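Abril, casi las once de la noche

Hoy he cerrado por fin la hoja de compras, o eso creo. Llevo desde la mañana con ella y me duelen los ojos. Tolera quería el número antes de cenar y se lo he mandado después, con dos notas al pie que seguramente no leerá.

El presupuesto de repuestos se queda en 509 al mes. Anika había pedido más, contando con cambiar las puntas de las pinzas cada ocho semanas, pero he mirado el registro y las nuestras aguantan más de 12. He puesto doce y le he explicado por qué. No le ha gustado. Dice que en cuanto pasemos de vasos y platos de plástico a loza se van a gastar el doble de rápido, y puede que tenga razón, así que he dejado una línea aparte para eso, sin cifra.

Lo gordo sigue siendo la segunda mesa. Sosina defiende comprarla entera a Fladavel, con soportes y cableado incluidos. Getachew prefiere pedir solo los brazos y montar el resto aquí, como la primera vez. Yo me acuerdo de la primera vez —tres tardes buscando una fuente de alimentación que diera el voltaje— y voto por Fladavel, aunque salga más caro. En Privasness contestaron a mediodía que no tienen existencias hasta el verano. Los he tachado.

He añadido también canaletas para el suelo. Los cables siguen sueltos entre los soportes y el trípode, y cada vez que paso con la silla pienso que me voy a llevar algo por delante. Es una compra pequeña y la hemos dejado para luego en cada pedido. Esta vez va la primera de la lista.

Otra cosa que apunto para no olvidarla: tela verde. Si montamos la segunda mesa hay que cubrirla igual que esta, y quiero comprar de la misma pieza para que el tono no cambie. Tsion sabe dónde la vendían. Preguntarle mañana, y de paso pedirle las medidas exactas.

Por la tarde bajé un rato a ver la tarea de los platos, más que nada por dejar la hoja. Guardo una captura de la cámara de arriba. 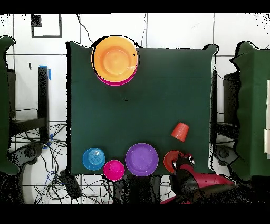

La mesa con los vasos boca abajo y la pinza en el plato rojo anaranjado.

Le comenté a Getachew lo de mirar otro juego de vajilla en los mismos colores, para no tener que parar si se rompe una pieza. Lo ve bien. No es caro y se puede meter en consumibles, sin pasar por Tolera.

Queda pendiente la licencia de Trindix. Caduca antes de que llegue el material y no sé si renovarla ahora o esperar. Mañana llamo a primera hora y pregunto si hacen un precio por dos puestos. Me voy a la cama.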